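Robots and Everyday Work
Week 9 handout: Can a machine do the chores yet?
Course notes by Dirk Prins
Revised 13 November 2022

Read before the seminar. Bring your marked-up copy of the Cuypers reading and your own chore sheet from Week 8.

1. Where we left off

Last week we looked at machines that already do housework: the dishwasher, the washing machine, the robot vacuum. All of them work by shrinking the job. The dishwasher does not wash dishes the way a person does. It asks the person to load a rack in a certain way, closes a door, and sprays water. The hard parts, such as picking up a greasy pan and deciding where it goes, stay with the person.

This week is about the parts that stay with the person. We take one small job, pairing and folding socks, and use it to ask what a general household robot would need.

2. Why cloth is hard

A factory robot arm is good at picking up the same metal part from the same place all day. The part keeps its shape. If the arm knows where one corner is, it knows where all the others are.

Cloth breaks this rule. Lift a sock by one point and the rest of it hangs, twists or folds over. Two socks dropped on a table will not land in the same shape twice. The machine has to look again after every move, and what it sees may hide the part it needs, such as the cuff or the heel.

There are three separate problems here and you should be able to tell them apart in the exam.

Seeing. White cloth on a pale table gives little contrast. Folds look like edges and edges look like folds.

Gripping. A two-finger gripper can pinch a bit of fabric well enough. Pinching one layer when there are two is much harder. A sock is a tube, so there are nearly always two.

Planning. The robot needs some idea of what the cloth will do next. A person has this from years of getting dressed.

A pinch grip takes up a small fold of material between two flat pads. The pads need some roughness, and the fingers have to close far enough to hold thin knit. Note how little cloth is held compared with how much of it has to move.
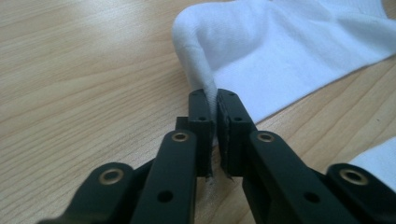
Can a robot fold a basket of laundry today without help?
Under lab conditions, with a few known garments and plenty of time, some systems can fold single items. A mixed basket in an ordinary home is still out of reach for anything you could buy.

3. The shop floor is not so different

Students often assume that factories solved this long ago. They solved the rigid half. Walk through a plant that makes clothing, car seats or shoes and you will find people at the stations where soft material is handled.

The Fuvico case from your reading pack is a good one. Fuvico runs a packing hall in Stusolcombe that sends out socks and underwear for several store chains. Cartons are taped, labeled, weighed and stacked by machine. The step before that, where a person takes two socks, lines them up and slides them onto a card, is done by hand.

In April the plant ran a trial with a two-arm cell from Zamard. The results in your pack cover one shift:

Pairs fed to the cell: 2,471
Pairs that had to be redone by a person: 400
Stops that needed an operator: 106

Work out the redo rate before class. Then ask yourself what rate you would accept if you were the line manager, and whether the stops matter more to you than the redone pairs. A pair that comes out crooked can go in a bin for later. A stop holds up everything behind it.

The trial report also says that most stops came from one cause: the gripper took hold of both socks when it wanted one. This is the layer problem from section 2, on a larger scale.

4. Learning from hands

The older way to program a robot is to write down each position and each move. For cloth this does not work well, as there are too many cases to write down.

The newer way is to show the robot. A person does the job many times, the motion and the camera views are recorded, and a program is trained to produce similar moves from similar views. There are several ways to do the showing:

Direct guiding. The person pushes the robot arm through the task. Cheap, but slow and tiring, and the person's body is often in the way.

Remote control. The person moves a pair of control arms and the robot copies them. You get motions the robot can really make. You also need a whole robot for every hour of recording.

Hand-held grippers. The person holds the same kind of gripper the robot would use and does the chore directly. No robot is needed at this stage. The person is limited to two jaws per hand, which is a useful limit: if a task cannot be done this way by a person, there is little hope for a robot with the same jaws.

Video of bare hands. The easiest to gather. The trouble is that ten fingers do things two jaws cannot, and the program has to bridge that gap somehow.

For simple jobs with a fixed layout, a small number of recordings may do. For socks, the Cuypers chapter uses 1,000 recorded folds as its working figure and spends several pages on why adding more of the same gave little. What helped was variety – other tables, other lighting, socks of other lengths and colors. Read that section twice. 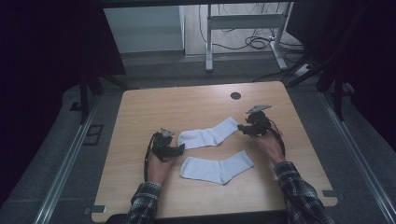 Figure 2. Two hand-held grippers and two white socks on a table.

When you look at any setup of this kind, ask what has been made easy. Is the table clear of other things? Do the items start flat? Are they all the same color? Each of these is a choice that may not hold in a bedroom or at a packing station.

5. A rough scale for "can it do the chore?"

News stories tend to treat this as a single yes or no. We will use five levels in this course.

Level 0. The machine cannot do the task.
Level 1. It has done the task at least once, on video, with the setup arranged for it.
Level 2. It does the task most of the time in the lab, with known items.
Level 3. It does the task in places it has not seen before, with a person standing by.
Level 4. It does the task unattended, and when it fails it fails in a way that costs little.

Most of the cloth work in your reading pack sits at Level 1 or 2. The Zamard cell was put forward as Level 3. I would mark it lower, as the socks were fed one style at a time, but you may argue the other side if you use the figures.

Robot vacuums are at Level 4 in many homes. Note that the failure is cheap. The vacuum gets stuck under a sofa and waits. Compare that with a machine that carries hot soup.

6. Speed and price

A person can pair and fold socks while talking on the phone. The machines in our readings are a good deal slower and need the table to themselves. At home this may not matter much, if the work gets done overnight. On the shop floor it usually decides the question, as the station has to keep pace with the line.

Price works the other way around. A plant can spread the cost of a cell over several shifts. A household has one or two loads of wash a week. Keep both in mind when you write about who would buy such a machine first.

7. Terms to know

End effector: the tool at the end of a robot arm, such as a gripper or a suction cup.
Jaw or finger pad: the part of a gripper that touches the item.
Deformable object: anything that changes shape when handled. Cloth, rope, dough, bags.
Regrasp: letting go and taking hold again in a better place.
Demonstration: one recorded run of a task by a person, used for training.
Cycle time: how long one full run of a task takes.

8. For the seminar

Come ready to talk through the following. Short notes are fine.

a. Choose one chore from your Week 8 sheet and place it on the five-level scale. What would move it up one level?
b. Pair two socks at home using only a kitchen tong in each hand. Write down every regrasp. Where did you use the table edge or your own body to help?
c. Should Fuvico have kept the cell? Use the figures in section 3 and give one further figure you would have asked for.
d. Would it be better to change the socks than to change the robot? Think of clips, cards or packaging.

Question b takes longer than you think, so leave time for it. Tongs can be borrowed from the department kitchen if you sign them out. Written answers to c are due at the start of class, one page, double spaced.

Next week: bags, zippers and lids. Read Cuypers, chapter 7, up to the part on drawstrings.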